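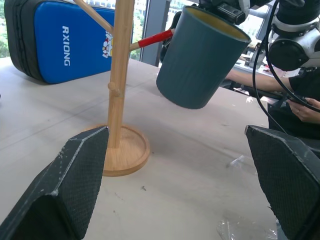 Fakum two-finger gripper: grip pads, reviewed

Two stars, and one of those is for the box.

I bought the mesh-covered fingers to hang cups on a wooden mug tree, a job any child can do and which has now cost me $185 in fingers alone. The mesh itself I like. It's grippy and it stays put. The ridges are another matter: mine are chipped and scuffed all along the edges, and pale flecks now turn up in my coffee.

The real trouble is the fault handling. With a cup held in the air beside a peg, the Fakum decided it had lost contact and opened wide. No beep, no warning light, just gravity. It did this 14 times in 130 runs. The manual calls it a "safe release," and I suppose it is, if you're the gripper.

Dradeo support suggested new firmware. That brought it down to eight drops in the next 130, along with a fresh habit of ignoring the stop button until the move was finished. I keep my forearms off the table now.

The Gelard pads cost more and look like oven mitts, but they hold on when they get confused. I've switched one arm over. The other gets the plastic cups.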